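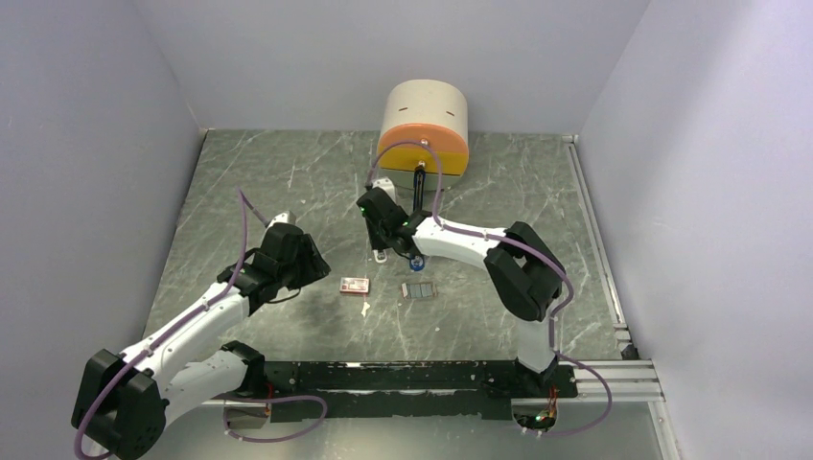
4. Placing the bread bin and daily use

This section is for the two-door Dastia bread bin on a kitchen counter. If you did not yet unpack the bin and remove the protection film, please go back to section 3.

4.1 Choosing the place

1. Choose a flat and dry part of the counter. Stone, marble pattern and wood are all suitable. On very smooth surfaces, stick the felt pads from the small bag under the bin first.

2. Keep the bin away from the stove, the toaster and the dishwasher door. Warm steam makes bread soft in a few hours, and mold comes after.

3. Put the back of the bin toward the wall, but do not press it against the wall. Leave a gap of two fingers for the air.

4. Check that both slots in the top are free. The slots let the moisture go out. Do not put a cloth, a recipe book or a fruit bowl on the curved top.

5. Turn the bin so the two knobs look at you. Open the upper door and then the lower door, all the way. Nothing on the counter should be in the way of them.

Note: The bin does not like direct sun. In the Irkuna workshop we kept one orange and yellow bin by a south window from July, and the orange became visibly lighter than on the bin which stayed in the shade.

4.2 First cleaning

1. Wipe the inside with a soft cloth, warm water and a little dish soap.

2. Wipe again with clean water only.

3. Leave both doors open until the inside is fully dry. Overnight is best.

4. Close the upper door first, then the lower one. If a knob turns in your hand, hold it and tighten the screw behind it from the inside. Do not use a power screwdriver.

Caution: Do not pour water through the slots in the top. It runs down behind the back panel and you can not reach it there with a cloth.

4.3 What to put where

The upper space is for whole loaves and the lower space is for rolls, flat bread and opened packs. You can also do it the other way, but the lower space is less high and a tall loaf may touch the door.

1. Let fresh bread cool down completely before you put it in. For a home-baked loaf this takes 2 hours or more.

2. Put the loaf with the cut side down, on a small board or on paper.

3. Do not keep fruit together with bread. Bananas especially – the bread takes the smell already on the first day.

4. Take the crumbs out every few days. Once a week, wash the inside as in 4.2.

Caution: If you find mold, throw away all bread from that space, also the pieces which look good. Wash the inside with one part vinegar and three parts water, and let it dry with the doors open.

4.4 If a door does not close well

1. Look for crumbs in the lower edge of the opening. A dry brush is enough to remove them.

2. Check that the bin stands level. If it moves when you press on one corner, add a second felt pad under that corner.

3. If the door is still open a little, loosen the hinge screws by half a turn, push the door gently to its place and tighten again.

Spare knobs are order number 559 and the bag of felt pads is 1264. The knobs are sold in pairs, with screws. For questions about spare parts please write to Catalina Benítez at Irkuna, and tell her the color of your door.

Section 5 explains how to remove both doors for a full cleaning.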